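I met the woman behind Mellau in the back of her shop, and I'll admit it, I was nervous. She's been dyeing cloth for 18 years and I once turned an entire load of towels pink.

"Everybody has a pink towel story," she said, pouring me tea. "Mine was my dad's work shirts. He wore them anyway!"

She learned the trade from a neighbor, in a garage with one sink and a hot plate. These days she sells napkins, scarves and big table covers, and red is what people ask her for the most. So why is red so hard?

"Red is greedy," she told me. "You put in what looks like plenty and you get salmon. I did 51 test pieces before I had a red I'd put my name on – and my husband swore the last ten were the same." (I looked at the last ten. I'm with the husband, but I kept quiet.)
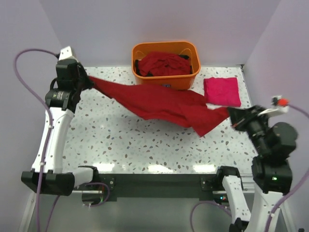
Deep red cloth, held at both ends.

We got onto washing, which is where I had the most to learn. She wants you to wash a new red piece alone, in cool water, at least four times before it goes anywhere near your sheets. "And skip the vinegar," she said. "People write to me about vinegar every week. It makes your kitchen smell like salad."

I asked about money too, because I'm nosy. Her large table cover is $88, and she used to apologize for that at every market. Then a customer from Utell came back for a second one and told her to quit it. "I still mumble the price," she said, laughing. "But I don't say sorry anymore."

Next up is a green, and she's already grumpy about it. She'll have the first pieces out in March if it behaves. I went home with two napkins in a paper bag, and they're soaking in my bathroom sink right now, all by themselves.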